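Brick Wall Stays in Wetley Community Room

10/27/23 – The community room in Wetley is open again after 43 days of work. The long brick wall, which many people in the town wanted to keep, has not been covered.

The first plan was to put boards over the bricks and paint everything in one color. Marcelle Bodin, who teaches the sewing class there, wrote a letter against it in July, and two other teachers signed with her. The town office then asked the builder Figueiredo for a second offer, in which the bricks are only washed and the plaster above them gets new white paint.
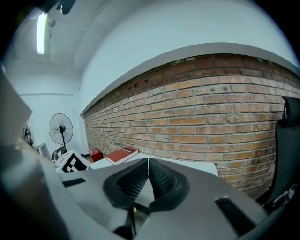
The brick wall with its white ledge in the Wetley community room.

"The old bricks have marks and different colors, and for me this is the beauty of them," said Bodin. She added that the room feels warmer to her than a room with only white walls.

Gil-soo Ham of Figueiredo explained that the washing was slow work. His team used soft brushes and water with a little soap – a stronger product could damage the joints. The ledge on top of the wall was painted last.

The sewing class and the drawing group have already returned to their usual hours. People who want to reserve the room for a family party can ask Celeste Cunha at the town office. Reservations for the winter are accepted from next week, and the price stays the same as before the work.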